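手袋と小物、どこまで捨てるか
生活・片付け掲示板 > 寝室

1 名前:mugi_95
冬物の小物を整理しています。寝室の机に全部出して、残すものは机、手放すものは横の黒いゴミ箱、というやり方です。
迷っているのが赤いニットの手袋と、オレンジのふわふわした長いやつ。どちらも7年前に買って、去年は使っていません。タグらしい白い紙のラベルもまだ机にあります。オレンジのリブ編みの布はもうゴミ箱に入れました。

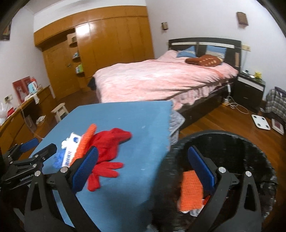 2 名前:Davside
Re: 手袋と小物、どこまで捨てるか
去年使わなかったなら処分でいいと思います。うちは3月に見直して、その冬に出番がなかったものは全部出します。

3 名前:skindden21
反対です。手袋は急に寒くなった日に必要になります。場所も取らないし、片方なくしたわけでもないなら残すべき。

4 名前:Davside
>>3
そう言って手袋が9組ある家を知っています。実家です。

5 名前:mugi_95
手袋は残すことにしました。オレンジのほうは保留です。
机のほうは、ピンクの四角いポーチとマスク、くしゃっとした白い布まで来ました。ゴミ箱には白い紙箱や青いものが入っていて、赤い布も中へ垂れ下がっています。

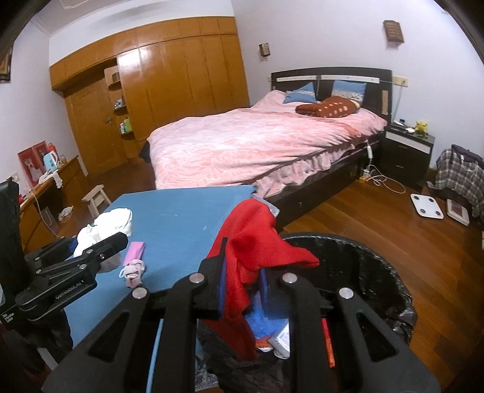

ポーチは中身を出してから決めます。マスクは一枚だけなので、玄関の引き出しに移すつもりです。白い布は掃除用に回すか考え中。

6 名前:Bastien Hamel
布をゴミ箱に直行させるのは勧めません。私の市では古布は資源回収で、燃えるごみとは別の袋です。自治体の分別表を見てください。

7 名前:skindden21
>>6
回収に出せるのは洗ってあるものだけの地域もありますよ。毛玉だらけのニットは断られました。

8 名前:Bastien Hamel
>>7
それは地域によりますね。うちは毛玉は可、濡れたものが不可です。

9 名前:mugi_95
分別表を見たら、うちも古布は月2回の回収でした。布だけゴミ箱から出して別の袋に移します。紙箱もたたんで古紙へ。オレンジの保留分は次の冬まで箱に入れておきます。

10 名前:Davside
その箱、来年も開けないに一票。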